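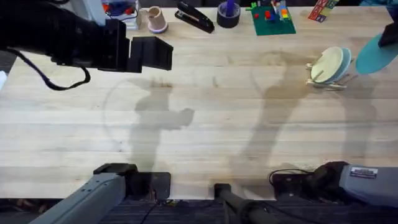

How to clean and re-oil a butcher-block tabletop

Posted Fri 6 May by Ekene Babalola

Butcher block picks up stains. Most of them sit near the surface and will come out with an afternoon of sanding. These steps are for an oiled top. If yours has a hard varnish, the finish has to come off first and that is a different job.

You will need dish soap, white vinegar, sandpaper in 120 and 220 grit, a sanding block, food-safe mineral oil and a few cotton rags.

1. Clear what you can and scrape off anything stuck with a plastic scraper. Wash with warm soapy water and a well-wrung cloth, then dry it right away. Let it stand overnight.

2. Wipe dark marks with vinegar and leave it on for 5 minutes. Rinse and dry. Old water rings may need a second go.

3. Sand with 120 grit, always along the boards. Keep the block flat and cover a wide area — if you work only on the stain you will leave a dip. Small knots are part of the wood, so don't chase them.

4. Go over the whole top with 220 grit. Vacuum, then wipe with a barely damp rag.

5. Pour on a little oil and rub it in with the grain. Wait 20 minutes and wipe off the extra. Put on a second coat the next day.

Spread used rags flat outdoors to dry before you throw them out.

I did the long table at Covley last July with 2 coats and it has needed one more since. When water stops beading on the surface, oil it again.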